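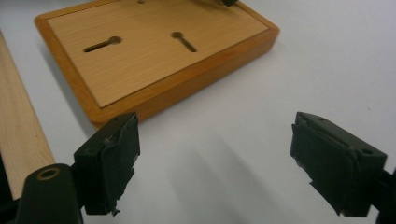

The white table at Ojo, with the wooden board.

Our Grants > Small Awards > Skunadar Songs > Progress reports

Sunday, April 28, 2024
By Despina Gavalas

Hello Theano, and hello to everyone else at Adska who gets sent these! You asked for something shorter than my last one and I have tried, but a lot has gone on since the winter and I do want you to hear about it.

Where we've got to

We now have 123 songs recorded. That counts each song once, even where we've got three people singing it three different ways, and it leaves out the hymns, which we agreed were somebody else's job. I'd say half of them are work songs of one kind or another (net mending, hay, a very rude one for plucking geese), and then a great pile of lullabies. I hadn't expected the lullabies. People would tell us they didn't know any songs, and then you'd ask what their gran sang at bedtime and off they went.

Most of the recording has been done in people's kitchens, which is lovely for the singing and terrible for the sound. Fridges hum, and they hum in a key. Ifigeneia Bakalis has learnt to ask very sweetly if she can switch the fridge off, and she leaves her car keys inside it so she can't go home without switching it back on. I pass that on free of charge to any of your other projects.

The older singers in Tosik were slow to come round to us. I think we went about it wrongly at first, turning up with a form and a microphone on the same day. Since February we've gone once just for tea and left the recorder at home, then gone back a week or two later. It takes twice the visits and the petrol shows it, but the second visits are so much better. One lady sang for most of an afternoon and then told us off for not knowing the choruses.

Writing the tunes down

This is where we're behind, and I'd sooner tell you now than in June. Anastasia Koutsoukos is doing all the notation herself and she's very careful, and some of these tunes simply don't sit still. There's a rowing song where every verse has a different number of beats, depending on how long the singer felt like holding the last word. Anastasia wrote it out four ways and threw all four in the bin. In the end we agreed to print a plain version of the first verse and say in a note that the rest should be sung as you please.

We have also had a long argument over spelling. Half the words have never been written down as far as we know, and the Tosik singers say them differently from the ones up the valley. Ifigeneia Dimitriou wanted one spelling all the way through so that children could follow it. I wanted each song spelt as it was sung. She won, mostly, and having tried both on my nephew I have to admit the book is easier to read her way. The other spellings will go at the back.
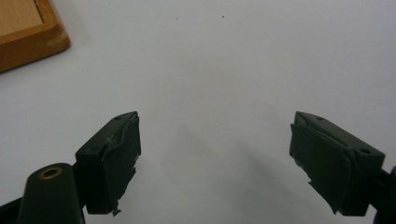
Singing evenings

These have been the happy surprise of the year. We put 7 in the plan, and they're all done, and people keep asking when the next one is! The format hasn't changed: a warm-up, two songs learnt by ear, a break that goes on too long, then anybody who wants to can sing something of their own. We tried handing out words at the second one and it killed the room stone dead, everyone looking down at their laps. So no paper now until the end.

We did have one flop. I booked the March evening for the same night as the school play and hardly anyone came. My fault entirely, I didn't check. We learnt the goose song very thoroughly.

Money

Travel has come to £902 so far, which is over what we'd put down, for the reason above about going back twice. I've moved some across from the room hire line, where we've been let off lightly. Could you confirm in writing that this is all right? You said it was on the phone, Theano, but my files would like a letter.

The printer has quoted for 200 songbooks, stapled, with a card cover. A proper spine would cost a good deal more and wouldn't lie flat on a music stand anyway, so I'm happy with staples. I'll send the quote separately as I can't get it to attach to this.

Still to do

Anastasia needs to finish the lullabies and then start on the hay songs. Ifigeneia Bakalis has permission slips to chase from two families, both friendly, both hopeless with post. I need to write the introduction, which I've started and torn up more than once, and find somebody to check the spelling who hasn't already fallen out with one of us over it.

We'd like to have the book at the printer by the end of June. If the notation drags on I'll ring you well before then. And please do come and sing if any of you are over this way, you won't be made to do a solo unless you want one.

Despina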